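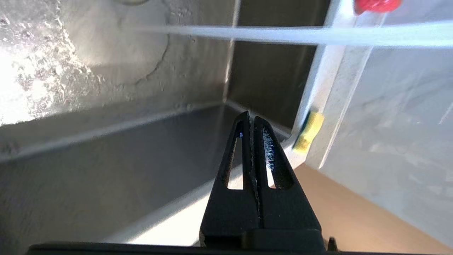 Home Research Projects News Interviews Contact

Teaching by example: an interview with the Kurnance household tasks group

The Kurnance project began in June with a modest aim: to collect enough good examples of ordinary kitchen work for a learning system to attempt the same work by itself. The group is based at the Skelska site and reports to the Tronuletti programme. Its lead researcher agreed to speak to us on the understanding that the interview would deal with the method and leave results for a later report.

Asked why the group had chosen washing up, the lead researcher replied that it was a task everyone understood and few could describe. "If you ask a person how hard to press on a sponge, they cannot tell you. They can show you. Our work consists of recording the showing."

Each example, which the group calls an episode, is a complete attempt at one task, guided by a trained operator. The present plan calls for 100 accepted episodes for each type of dish. Operators work for 39 minutes at a time and then rest for 15. The lead researcher was firm on the second figure. "A tired operator makes small, hurried corrections, and the system will learn those as readily as anything else. We would sooner have a shorter day."

Bowls have taken up more of the group's attention than was first expected. A plate may be wiped in long strokes, but a bowl has a curved wall, and the arm that wipes must follow it while the other arm keeps the dish steady. "The two arms have separate duties and have to agree with one another," the lead researcher said, pointing to the pink bowl, with one gripper at its left rim and the other pressing a yellow sponge against the inside. "If the holding side gives way a little, the wiping side has to give way too. Operators do this without thinking. A system must see it many times." 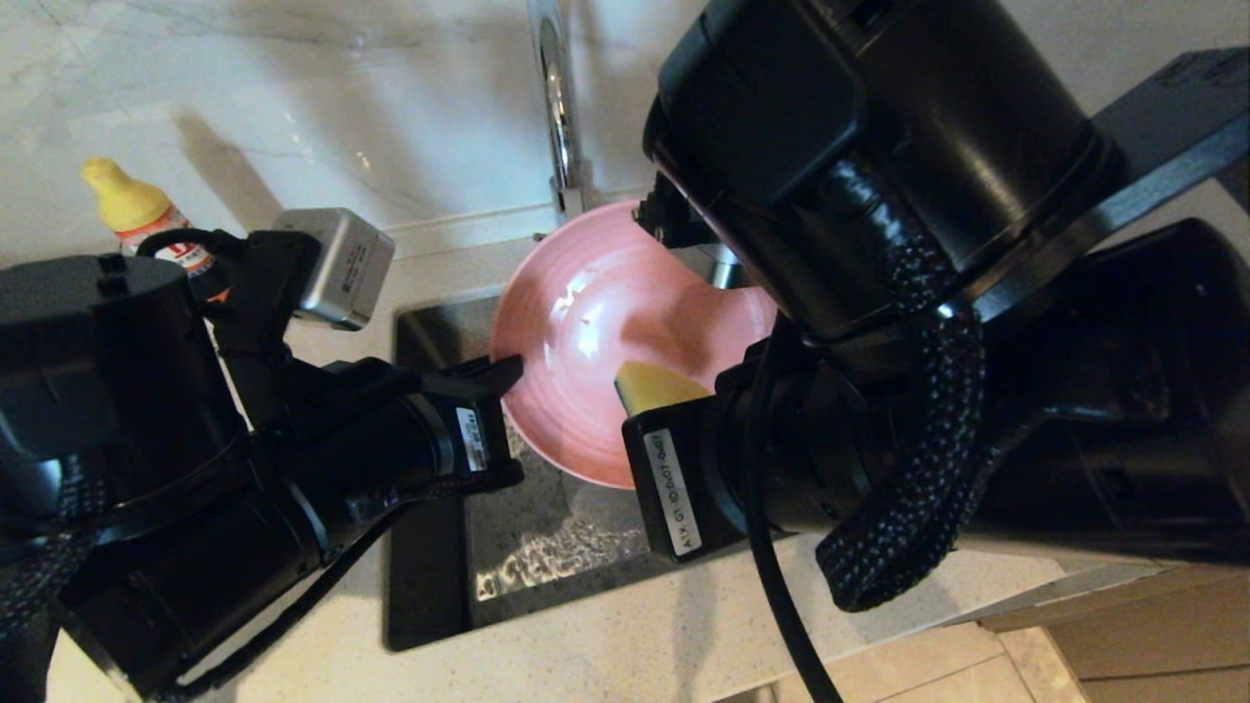
Light is the second difficulty, and the group has decided to leave it largely alone. Early advice from colleagues on the Mnguni study was to cover shiny surfaces and use even lamps, and this was tried for a short period. The lead researcher considers that it produced tidy recordings of little use. The glossy inside of a bowl returns a bright white reflection, and water running into the basin throws up highlights of its own. "Those are the conditions in a kitchen. A system trained without them will mistake a reflection for a mark, and go on scrubbing it."

On the question of quality, the group applies a simple rule. Every episode is viewed by 3 reviewers, none of whom guided it. They look for a secure hold, steady contact between sponge and dish, and a clear finish. An episode in which the operator slips and then recovers is normally kept, and is labelled as a recovery. One in which the dish is let go is stored apart from the main collection.

We asked whether a recovery was worth as much as a clean attempt. "In some respects it is worth more," the lead researcher said. "A clean attempt tells the system what to do when all is well. It says very little about the moment after a mistake."

The group does not intend to widen the range of tasks before the bowls are complete. Cups are expected to follow, then cutlery, which the lead researcher described as "a different order of trouble", as the pieces are thin and lie across one another. Written guidance for operators is being revised and will be shared with the Mnguni study when it has been approved.

Contact us | Copyright Tronuletti programme | Last updated 17/12/2025 | Back to top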